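Call for participants: Lonar open day, robotic computer repair and recovery

Applications close 22/11/2024

Lonar is looking for people to take part in a one-day open day at our Majali Road workshop. You will watch our robot cells at work, take a turn running one of them, and tell us what you think of the instructions and the controls. The day is paid and lunch is provided.

You don't need any background in robotics. We want a mix of people, including some who have built or repaired computers and some who have never taken the side off one.

About the work

Lonar takes in retired office workstations and servers, strips them, tests the parts and puts working machines back together. A good deal of that is still done by hand at the benches. For the past while we have been moving the fiddly jobs over to robot arms, one job at a time. Memory came first, then drives. The job we are showing at the open day is processor removal and placement.

It is a slow job to teach. The cooler has to come off, the socket has to be opened, and the chip has to go down square without touching anything on the way. The contacts in a socket are easily bent, and a bent contact usually means the board goes to scrap. We would sooner have a cell that takes its time and stops when it is unsure.
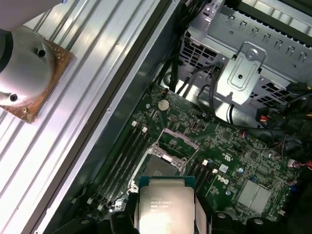

Each cell has one operator, who can pause the arm at any point, nudge it a small step in any direction, or send it back to the last safe position. On the open day you will be that operator for part of the session, with one of our technicians beside you. The software is called Grorko and it runs on an ordinary desktop with a keyboard and mouse. There is no programming involved.

What the day looks like

8:45 am: Arrive, sign in, collect safety glasses and a wrist strap
9:00 am: Welcome and safety talk
9:30 am: Demonstration of processor removal and placement
11:00 am: Morning tea
11:20 am: First hands-on session, 90 minutes, in groups of 4
12:50 pm: Lunch
1:40 pm: Tour of the benches, the test room and the parts store
2:30 pm: Second hands-on session (shorter, and you swap cells)
3:30 pm: Written feedback form and group discussion
4:15 pm: Finish

The open day runs more than once in late November. Please tell us in your application which dates you can't do. You only attend one.

What we will ask of you

During the hands-on sessions you will follow a printed instruction sheet and run the cell through a full placement. We are testing the sheet and the software. Your speed is not scored. If the sheet is unclear we want you to say so and point to the line.

We will record the screen and what is said at the cell. Recordings are used by our own staff to fix the instructions and the training, and are deleted after the review. You will be given a consent form to read before the day. If you don't want to be recorded you can still come for the demonstration and the tour, but we can't pay the participation fee for those parts alone.

Who can apply

You must be 18 or over and able to follow written instructions in English. You should be comfortable standing for part of the session, though stools are available at every cell. The workshop is all on one level with an accessible toilet. If you use a wheelchair, let us know so we can set the desk height beforehand.

People with a pacemaker or other implanted device should call us before applying. You can't take part if you currently work for Lonar or have done contract work for us or for our software partner, Festach.

Payment

The fee is $400 for the full day, paid by bank transfer within a week. We can also refund travel of up to $100 if you send us the receipts. Parking on site is free but limited, and the bus stop is just past the front gate.

What to wear

Closed shoes, no loose sleeves, long hair tied back. Please leave rings, bracelets and watches at home or in the lockers. Phones stay in the lockers during the hands-on sessions. You can use them at the breaks.

How to apply

Send us an email with your name, a phone number, the suburb you live in, and a few lines on what experience you have with computers. "None" is a perfectly good answer. Add any dates you can't do and any food allergies. A résumé is not needed.

Address it to Carla Najjar, Open Day Coordinator. If you would sooner apply by phone, ring the workshop and ask for Carla. She is in most mornings.

Everyone who applies will get a reply. If the sessions are full we will ask whether you want to go on the list for the next one, where the job on show will be fitting coolers.

School and TAFE groups: please don't use this form of application. Contact the workshop for a separate visit, which is demonstration only and unpaid.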